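Planning and Budgeting for Automation Equipment
Unit 4 Handout: The Two-Arm Work Cell
Revised January 24, 2022

Purpose of this unit

Students will prepare a purchase plan for a small tabletop cell with two robot arms. The plan must be complete enough for a department head to approve or reject without a further meeting. Technical performance is covered in Unit 5 and should be mentioned only where it affects cost.

4.1 Start with the task

A purchase plan begins with a written statement of the work. For this unit, the task is the transfer of small, light objects between two shallow baskets on a table. The statement should give the size and weight of the objects, the distance between pick and place points, and the number of transfers expected per shift. A vendor who receives only the words "pick and place" will usually quote for a larger arm than the task calls for.

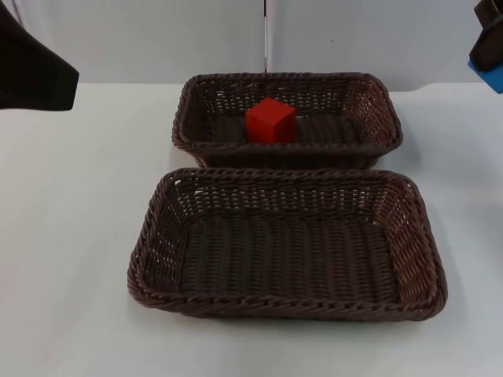

The statement should also say whether both arms must reach both containers. Shared reach affects arm length, table width and mounting position, and a change to any of these after the order is placed is normally charged to the buyer.

4.2 Capital items

List each item on its own line: arms, controllers, grippers, table, cameras, mounts and cabling. Grippers are to be priced separately from the arms, even when a vendor offers them as a package. Containers and test objects belong under consumables. They are inexpensive, but they are replaced often and should not be left out.

4.3 Comparing quotations

The course packet contains quotations from Lamura, Tolent and Negri. The three do not cover the same scope. Lamura includes installation; Tolent lists it as an option; Negri leaves it to the buyer. Bring all three to a common basis before comparing totals. Note the delivery terms as well – Tolent quotes 17 weeks from receipt of order, and a cell needed in September must be ordered accordingly.

4.4 Recurring costs

Allow for gripper pads, spare cables, software renewal and staff training. The Timano case in the packet budgets 40 hours of operator training in the first year and a service contract of 18 months. Both figures were omitted from the original request and had to be approved separately.

4.5 Assignment

Submit a one-page budget summary with a supporting line-item table. The table must separate one-time costs from recurring costs. Floor space is charged at 285 dollars per month for the purposes of this exercise. State all assumptions in a note under the table, including any item for which no quotation was available.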